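The transcript ran to 82 pages, and Ghassan Nseir had been asked to certify it before the evening broadcast. He worked from the sound file and a printed copy, at three-quarter speed, marking each variance in the left margin.

The subject was an interview on the Cavora channel. Marwan Sabbagh, formerly deputy head of the Interior Inspectorate, had told the presenter that the minister "was run by Starnura". The minister's office held that he had said "was run past Starnura", a reference to the October fuel contract. One preposition separated a procurement fault from an allegation of foreign control.
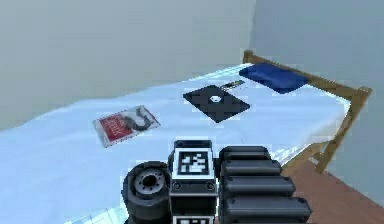 Nseir isolated the passage. It began at line 1719 and lasted almost 3 seconds. The presenter had coughed over the second word. He applied the standard filter, then the narrow one, and logged both results. Neither gave a usable consonant.

At ten past four the Yammine desk rang.

"We need a word," the editor said.

"I have two. The guidance is to print neither."

"What do you print?"

"Inaudible, in square brackets."

There was a pause on the line -- someone else was listening, by the change in room tone.

"The minister resigns on one of them," the editor said.

"That is outside the transcript."

He entered the bracket, initialled page 82 and set the confidence for the remainder at 98 per cent. The form had a box for remarks. He left it blank and sent the file. At six o'clock the channel read out both versions, one after the other, and credited him with each.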